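Sorting Household Recyclables: Bottles, Cans and Small Parts
Cidevbridge Residents' Handbook, Kitchen and Utility Pages 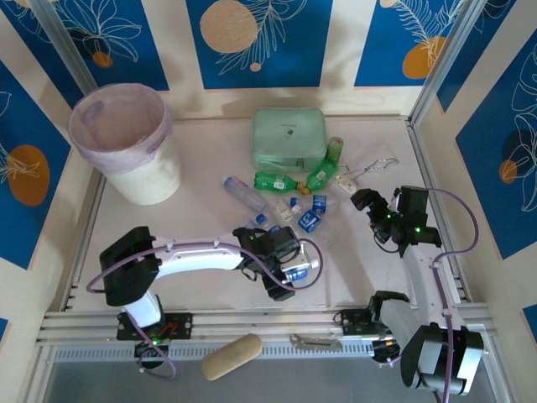 Should caps be left on plastic bottles?
Caps should be screwed back on once the bottle has been emptied and rinsed. A loose cap is small enough to fall through the sorting screens and is then lost to recycling.

Scope of these pages

The guidance below applies to all apartments served by the shared collection room. It covers light packaging from the kitchen and bathroom: drink bottles, cans, small tubs and canisters, and the labels and lids that come with them. Glass, batteries and electrical items are covered on separate pages. Residents who have moved in since February should also have received the printed card, which repeats the main points.

Setting up a sorting place

Sorting is easiest on a clear, wipeable surface. A pale table or counter shows spills and stray pieces well. Remove pouches, pencil cases, mail and anything else that is staying in the home before the recyclables are set down. Zippered pouches are returned to the collection room desk more often than any other item, usually after being swept up with the bottles.

Place a lined bin within arm's reach. Fold the rim of the bag outward over the top edge of the bin, all the way around, so that the bag does not slip down as items are dropped in. If the bag is too large for the bin, gather the slack on one side and tie it in a small knot below the rim. Translucent bags are preferred for recyclables, as collection staff can check the contents without opening them.

Bags with a capacity of 20 liters fit most round bins used in kitchens and bathrooms. Residents who use the Skumik liners stocked at the desk should take one roll at a time.

Plastic drink bottles

Empty the bottle fully into the sink. Rinse it once with cold water, shake it, and let it drain upside down for 2 minutes. Press the air out by flattening the bottle from the base toward the neck, then replace the cap.

Green and clear bottles may go into the same bag. They are separated by color at a later stage, and there is no need to do this at home. Labels that peel away easily may be removed. Labels that are firmly glued should be left alone; soaking them uses more water than the step is worth.

A cap that has already been separated from its bottle should be fitted to another bottle of the same neck size. If none fits, collect loose caps inside a larger bottle and close it when full. Loose caps should not be dropped singly into the bag.

Drink cans

Rinse cans and drain them on a folded cloth. Small cans are best left uncrushed, as a crushed can may be read incorrectly by the sorting equipment. Push the tab back flat against the top. Tabs should stay attached to the can.

Cans stored overnight before sorting should be placed upright in a shallow tray. A can lying on its side will release the last of its contents onto the counter, and the sugar in many drinks leaves a mark on untreated stone and wood.

Small containers with lids

Upright tubs and canisters often combine two materials. Take off the lid and check both parts for a recycling mark. Where both are plastic, wipe out the container, replace the lid and treat it as a bottle. Where the body is cardboard with a metal base, place it in general waste unless the base comes away by hand.

Labels and scraps

Small pieces of label are the part most often overlooked. Paper labels go into the paper box only if they are dry and free of glue. Plastic film labels go into general waste. Wipe the table last of all, when the larger items have been put away and the scraps are easy to find.

Closing and carrying the bag

Tie the bag when it is three-quarters full. Lift it by the knot with one hand and support the base with the other. Wash the bin every second week with warm water and a mild soap, and dry it fully before fitting a new liner.

Bags are accepted in the collection room until 8 p.m. Questions on items not listed may be addressed to Siv Nordin, Household Services, extension 291.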